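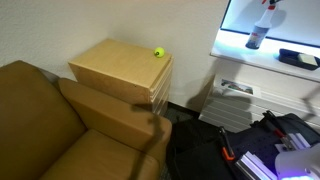

1/29/20

Corner two is nearly there and I am so pleased with it! The plan for today was the leather chair, the nightstand and whatever we could do about the light, and we got through most of it before lunch. The chair is the Cletard one. It had been against the window wall since we moved in, and it looks far better turned into the room with the pale wood beside it - the brown and the blond really do suit each other. The nightstand is pushed right into the corner now, up against the arm of the chair, so you can put a mug down without leaning. I cleared the top of it, all but the tennis ball, which is staying until I've had a proper go at the scuffs on the floor in the other room. The spray bottle lives on the white shelf, with the black tray next to it.

Leather first. Two passes with the Karkura balm, thin, with a soft cloth, and 30 minutes between them. I tried it on the underside of the seat cushion before going anywhere near the front. No darkening there after 25 minutes so I carried on. The faint creases in the seat are fine by me, I like them, and Snædís agrees that a chair with no creases looks like a showroom. Don't let anyone use the Plomavov cleaner on it, the tin says sealed surfaces only.

Drawers next. Three of them, and the seams between the fronts are a touch out of line. Middle one sticks in damp weather. Ásdís rubbed candle wax along the runners and it slides beautifully now!! I had been all set to plane it, so that's a morning saved. The fronts could still be nudged straight if somebody has the patience. I think the screws have a bit of play in them but I haven't had them out.

Carpet: dark grey, hides everything, wants the narrow nozzle down the strip between the chair and the wall. The big head won't go in.

Light: the shelf is lovely and bright but rather cold next to the leather. Would love to try a warmer bulb in the reading lamp when the Lozano order comes. Snædís has the list, 23 items, lamp near the bottom.

Still to do
- felt pads for the chair feet
- touch up the cream paint, April probably, when we can have the windows open
- ask Ásdís where she got the wax
- balm again in the spring, one thin coat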